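Flanon reissue of "Clitham" – which pressing are you hearing?
Music > Artists > Singer-songwriters

tapehead_56
Posted Aug 26, 2020

I have the original Gristside CD of Clitham and the new Flanon vinyl. Track four runs noticeably slower on the vinyl. The pitch is down by a little less than a quarter tone, measured against the piano intro, which on the CD sits dead on A440. The other tracks on side one match the CD within a few cents. Has anyone else checked this, or is it my turntable?

lowshelf
If the other tracks match, it isn't your turntable. A speed error would shift the whole side. Either the transfer for that one track came from a different reel, or someone left varispeed on.

mono_button
The Ivanov single version of that song was always lower. It's the same take, slowed for the radio edit. I have the promo and it times out 17 seconds longer than the album cut with the same number of bars. My guess is that Flanon pulled the single master by mistake.

tapehead_56
That fits. How does the promo end? Mine has the full fade with the backing vocal, not the cold stop.

mono_button
Promo has the full fade too. The cold stop is only on the Gristside compilation.

quarterinch
I don't buy the wrong-reel theory. The single was mixed with the strings up and a plate reverb on the lead vocal. The vinyl has the dry vocal. I compared 149 seconds of it, from the first verse through the end of the second chorus, and the balance is the album mix. What you have is the album mix played slow.

mono_button
The promo I have does not have the strings up. Are you thinking of the retail single?

quarterinch
Retail, yes. I didn't know the promo was different. I would still want to see a null test before calling it the same mix.

lowshelf
A null test won't work across vinyl and CD unless you resample first, and wow will stop it from nulling completely even then. You can get close enough to tell a wet vocal from a dry one. What I'd do:

1. Record track four from the vinyl at 96k, no declicking, no EQ.

2. Resample to match the CD by lining up the first piano note and the last snare hit before the fade. Write down the ratio. If it comes out the same on two copies, the fault is in the cut and has nothing to do with playback.
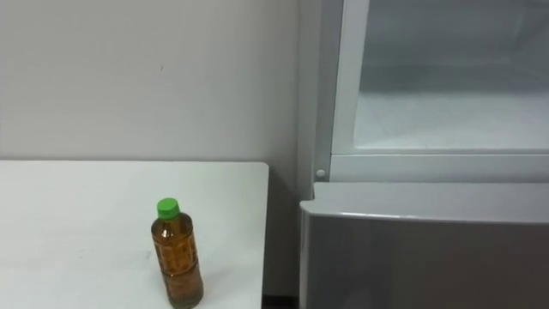
3. Invert one file, sum to mono and listen to what is left. Ignore everything above 5k. If you hear a reverb tail after each vocal line, quarterinch is wrong about the mix.

tapehead_56
Did steps one and two tonight. Ratio is 1.013 on my copy. I only have the one copy, so someone else will need to do the second.

sidetwo_only
My copy gives 1.013 as well. Matrix on side one ends in 77. Turntable checked with a strobe disc before and after.

tapehead_56
Mine ends in 77 too. So it's in the cut.

quarterinch
Agreed on that part. It still doesn't say which tape was used. A ratio that small could be a machine running off speed on a single reel change.

lowshelf
Possible, but then you'd expect track five to be off as well if it was on the same reel. Where did the reels break on the original?

mono_button
The CD booklet lists tracks four and five as recorded at a later session in July, so they may share a reel. Track five on the vinyl is fine here.

sidetwo_only
Same here, five is within two cents of the CD.

quarterinch
Session date and assembled master reel are separate things. The booklet can't settle that.

tapehead_56
I wrote to Flanon with the ratio and the matrix number and asked what source they used for track four. Will do step three this week and post the residual as FLAC. If anybody has a side one with a different matrix, please post the ending.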